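Cable hole in a tabletop: fit a grommet or leave it bare?

navickas76
Pale wood top with a round hole near the back. Do I need a liner? A white ceramic piece lives on the same table, so I want no snagged leads.

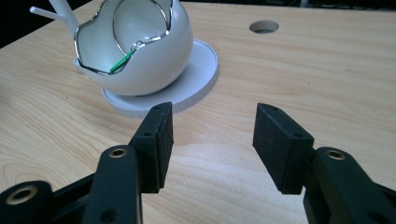
The board is 22 mm thick and the bare rim bothers me — mostly dust and spills.

bratport_tk
Seal the cut edge with two coats of varnish. A liner traps crumbs.

Rafferty B
Disagree. Varnish chips where plugs drag over it. Measure the bore at both faces and buy a push-fit liner.

bratport_tk
Mine has had no liner for years. No chips.

navickas76
Will measure on Tuesday and order a liner.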